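The Trial Period

The Clutby arrived at the shop in two crates. Kanokwan Rattanakul signed for both and had the driver leave them beside the steam press, where they blocked the way to the bathroom until lunch.

She had run the laundry on Prarnia Street for most of her working life. Folding was the part that wore people out. Washing was machines, pressing was machines, and then somebody stood at a table until closing and folded shirts. Her last good folder had left to work at a hospital. The one before that had bad wrists.

The offer from Grikex was simple enough. Keep the arm until the end of June. If you like it, pay by the month. If you don't, we come and take it away. The letter was dated 7 Apr 2025 and she had kept it in the drawer with the spare buttons.

The technician was a tall man called Lukáč who ate his sandwich standing up. He bolted the arm to the table, plugged it in, and ran it through its movements with nothing in its fingers.

"How fast is it?" she asked.

"Slower than you."

"How much slower?"

"Give it a shirt," he said.

She went to the rack and took down a pink one. It was old and soft and belonged to Mr. Dell, who taught piano and would not have minded. She dropped it on the white table the way shirts came out of the basket, in a heap. Lukáč reached over to straighten it and she told him to leave it.

The arm moved out over the heap and stopped. It stayed there long enough that she looked at Lukáč, and he kept looking at the shirt. Then it came down.

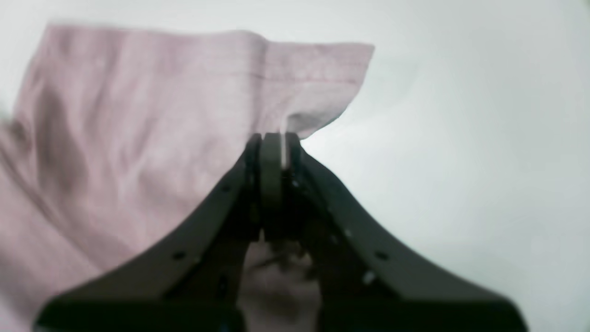

The Clutby with a pinch of cloth just under the hem.

It had hold of very little. She would have taken a whole handful, shaken it once, and been done. She bent close to see whether the fingers were pulling at the stitches. They weren't. The cloth was bunched between them, and a corner of the hem stood up like a collar.

"What's it doing now?" she said.

"Deciding."

"Deciding what?"

"Whether that's the part it wants."

The arm let go, moved over, and took another pinch. It drew the shirt across the table. It let go again. Kanokwan pulled out the stool and sat down, which she didn't usually do before six.

The first fold went wrong. A sleeve stayed underneath and made a lump. The arm opened the shirt back out and started over, and the second time the sleeve came around flat. When it was finished it pushed the shirt to the end of the table and waited.

She picked it up. One side was a little longer than the other. She had let worse go out the door in December.

"Seven minutes," Lukáč said. "It'll come down once it's seen your stock."

"I could do 20 shirts in that."

"Sure. But would you want to do them at midnight?"

She didn't answer. She turned the shirt over and looked at the back, then checked the hem where the fingers had been. There was a small crease. She rubbed it with her thumb and it mostly went.

"What does it do with fitted sheets?" she asked.

Lukáč wiped his hands on a napkin. "There's a page in the manual about fitted sheets."

"What does it say?"

"It says not yet."

She laughed at that, and he looked pleased, as if he'd been saving it. He showed her the stop button and the place on the side where lint would collect. He wrote his number on the lid of the crate.

After he left she served a woman with a wedding dress and a man who had lost his ticket. Then she took the basket from dryer four, pulled a shirt from it, and put it on the table in a heap. She pressed start and went to move the crates.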